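Sillow fabric shaver review: four months in

I put off buying a fabric shaver for years. My grandmother used a disposable razor on her sweaters and I figured that was good enough for me, right up until I sliced a hole in the elbow of a cardigan I really loved. So in September I ordered the Sillow, the mid-size one with the rechargeable battery, and it has been living in my hall closet ever since.

First, the basics. It's about as big as a grapefruit, it charges with the same cord as my phone, and it has two speeds. The low one is fine for thin knits and the high one is for coats, blankets and the couch. There's a little plastic guard that twists on and off to set how close the blades get. Please start with the guard on! I got cocky on day one and ran it bare over a wool scarf, and now that scarf has a thin spot the size of a quarter.

What I like most is how fast it goes. My old gray coat took me one episode of a baking show, cuffs and collar included, and it came out looking like something I'd pay money for. I also did the arms of the couch, where the pilling was so bad I had been hiding it under a throw. The bin was full in no time. Emptying it is the messy part – you pull the cup straight off and the fuzz goes wherever it wants, so do it over the trash can.

Cotton jersey is where it struggles. T-shirts and thin sweatpants want to creep up into the holes, and you have to hold everything flat and tight with your other hand while you go in small circles. It can be done, I just don't enjoy it. Leggings I won't even try.

It also doesn't do lint. I see people leave one-star reviews over this and I get it, the box is kind of vague, but a shaver cuts pills that are attached to the fabric. Loose stuff needs a roller or a brush. I keep a roller next to it and go over everything dark when I'm finished.

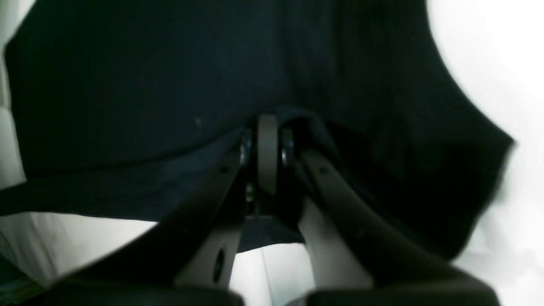 Navy fabric with one tiny pale speck near the middle.

Before this one I borrowed an Olia from my friend Javiera Bustos for a weekend. It's quieter and it feels nicer in the hand, but it runs on batteries and it slowed way down halfway through a blanket. I also looked at the Bravo, which is cheaper, and passed on it after I couldn't find replacement blades anywhere. Sillow sells theirs in packs of 4. I've changed mine once so far and it took a minute with the tiny screwdriver they include.

Battery life is good, noise is so-so (my cat leaves the room), and the cord is too short if you want to use it while it charges. I'd also love a carrying pouch, because the blade cover pops off in a drawer.

Would I buy it again? Yes, for sweaters and coats alone. If your closet is mostly T-shirts, save your money and get a good brush.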